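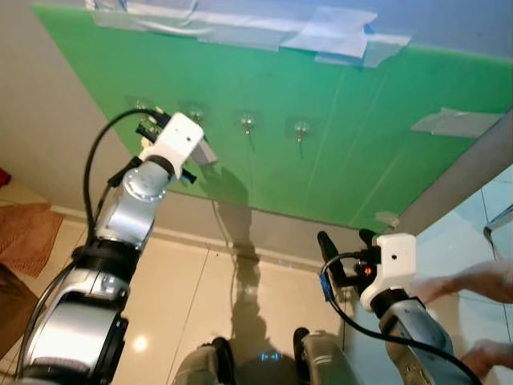

Figure 1. Green board with a horizontal row of four small metal hooks on clear adhesive pads, and strips of tape across the top.

4. What the students did after the course

4.1 Setting

I taught the evening app course at Dollov for a good while before I thought of writing any of it down, so please read this section as a teacher's notes that grew a bit. The course has been running since 2011. It started on plain Java, moved through two different toolkits, and now we build everything in Staltar, a drag-and-drop editor that still lets you open the code underneath. People come in after work, tired, often with an old laptop and a phone that's even older. I like them enormously.

For this study I went back through the records of 300 past students and looked at one thing: did they put an app in a store within a year of leaving us? I didn't care if it was any good (some of them were wonderful, a few were flashlights).

4.2 Why first apps stall

I had a theory going in, and I was pretty sure of it. I thought people quit when the code got hard. The exit forms say something else. The word that keeps coming up is "signing." They'd finish the app, it would run fine on their own phone, and then they'd hit the release key, the store listing, the privacy form and the icon sizes, all in one evening — and the project would sit in a folder from then on.

My own lesson plan was partly to blame. I used to give publishing some 10 minutes at the end of the last class, mostly with my coat on. You can't learn it that way! I now spend 2 full evenings on it, and we publish a tiny throwaway app together in the first half of the course, well before anyone has something they're proud of and scared to show.

4.3 Testing on real phones

The other thing I changed was testing. We used to rely on the emulator because it was free and it was there. Then a student's tip calculator, built for the project we called Dursun, froze on nearly every cheap phone in the room, and it had never once frozen on my screen. Since then everybody swaps phones in November, halfway through the term, and writes down whatever breaks. We log it all in Illura, a plain bug list with no bells on it, and the students grumble about the typing and then use it anyway.

I can't say how much of the change in published apps comes from the phone swap and how much from the extra evenings. Both started in the same term, which was poor planning on my part. The next group will get the publishing evenings first and the swap a term later, and I'll report the two separately.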